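Service Robots in Practice, Unit 3: Working Rules for Kitchen Simulation Tasks
Course notes, September. Prepared by Piroska Bíró, with corrections from Rizwan Farooqui 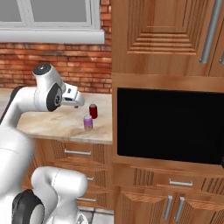 Fig. 3.1. Simulated kitchen, gripper above the counter, red can and purple can standing upright.

1. Why we write rules for a simulator

Students often ask me why we need safety rules when no person can be hurt in simulation. My answer is that the controller you write in this unit will go later to the real arm in the Fontes room. A bad habit which is allowed in the simulator will travel with the code. For this reason we treat the rendered counter as if it was a real one.

2. Before the run

Write the task in one sentence, and name the target object by its color. "Pick the can" is not a task in a layout like Fig. 3.1, where there are two. "Pick the red can" is a task.
Save the random seed and the version of the scene together with your code. Last year a group had 213 good runs in their report and could not repeat any of them.
Set the speed limit to 60 percent of maximum. Do not change it during the unit.

3. During the run

The approach goes from above when a second object stands close to the target. A side approach is permitted only if you have checked the full path of the fingers and also of the wrist.
Contact with the counter, the wall or the cabinets ends the run. It is counted as a failure, also when the can was grasped after it.
Knocking over the other can is a failure too. Many of you forget this one — please read it again.
Do not stop a run by hand because it looks bad. Let the time limit close it, and write what happened.

4. Reporting

Each group reports all runs, in the order they were made. The form has 58 lines, one line for one run; if you need more, take a second form. Give the success rate first and your comments after. Videos of the best run are welcome, but they do not replace the table.

Maham Rajput will check the forms and Tahira Gondal the code. Questions on the Voleck controller go to Boris Vrabec.

5. For next time

Read the chapter on separation distance, and bring one case where your controller should refuse the task. Half a page is enough.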